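We use cookies to remember your preferences. By continuing to read you accept this. Accept | Settings

February
Posted by Nayeli Esquivel

Wiping a shiny cabinet top without leaving marks

I grew up in a house where every surface was dull. The kitchen table was old pine, the bench was tiled, and you could wipe them with any wet thing and they looked the same after. So when I moved here and began to live with glossy furniture, I had to learn cleaning again from the beginning, and in a second language too. For a long time I did not know the English word "smudge". Now I use it every day.

The cabinet I write about today is the low kind with three drawers. I have one beside my stove, which I bought second-hand from a shop called Groltley for 492 dollars with the delivery. My husband still thinks this was too much. The top is a grey-brown colour, very polished, and under the ceiling light it shows everything you have done to it.

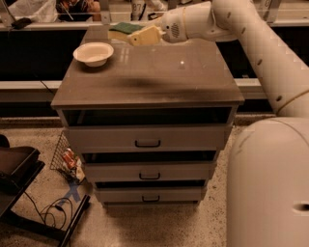
My first mistake was water. I used a sponge which was full of it, and I pushed the water from one side to the other until it ran over the front edge and into the drawers. The tea towels in the top drawer were wet, and also the paper where I had written my aunt's recipe for dumplings. Since then I squeeze the sponge two times, very hard, over the sink. It should feel cool in the hand but it should not drip when you hold it up.

My second mistake was the green side. An ordinary kitchen sponge has two faces, and the rough one is made for pots. On a glossy top it can make very fine scratches, and you don't see them in the morning, you see them in the evening when the lamp is on and the light comes from low. I have a small grey cloud near the wall from that time. I tried a polish on it, the Korkance one in the flat tin, and it became a little better – or I became used to it, I am not sure.

So now I work with the soft side only. I begin at the back and come forward in long straight lines, always in the same direction. When I was making circles, I could see every circle after it dried. One drop of dish liquid is enough for the whole top. If there is too much, you must rinse again and again, and the colour of the surface looks milky.

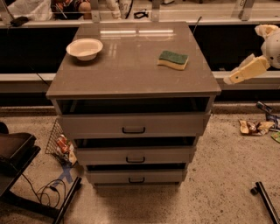

The other question is what to do with the things that live on top. My mother-in-law takes all of them away first, puts them on a chair, cleans, and then brings them back. It is the correct way and I respect it. I am more lazy. If it is only one light thing, like the shallow white bowl standing at the back corner here, with the sponge lying on the other side, I clean the open part first, then move the bowl over to the clean part and do its corner. Only you must not forget the corner. I forgot it for one whole winter, and there was a ring under my fruit bowl which needed vinegar and a lot of patience.

Please close the drawers before you start. I say this to my children and I say it to myself. A drawer open by only a finger catches every crumb you push over the front, and crumbs are very difficult to take out from the corners. Mine like to slide open by themselves because the floor in our kitchen is not level. The house is from 1956 and I think nothing in it is level. I put a folded piece of cardboard under the two front feet and now they stay closed, most days.

And wipe the handles! They are touched more than the top is, and with worse fingers. Mine are black, so the grease doesn't show, but you can feel it.

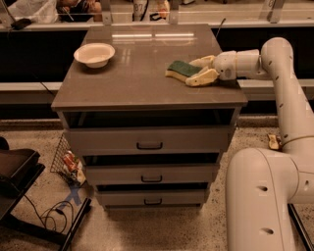
Do you need to dry the top after the sponge?

I always do it, with an old cotton pillowcase folded in four, straight away and again from back to front. If I let it dry alone, our hard water leaves small white dots.

A reader asked me also about the sponge, how long I keep it. I change it on Monday, when I do the sheets and the bathroom. The old one goes down to the laundry for shoes and for the bin. I cut one corner from it with scissors, so it can't come back to the kitchen by mistake – my son has no opinion about sponges and will take the nearest one.

Next time I want to write about the inside of the drawers, where I have tried two kinds of liner and I like only one of them. The cork one smells nice but it curls up at the ends, and my big spoons go under it.

Subscribe to the newsletter and receive new posts by email. You can unsubscribe at any time.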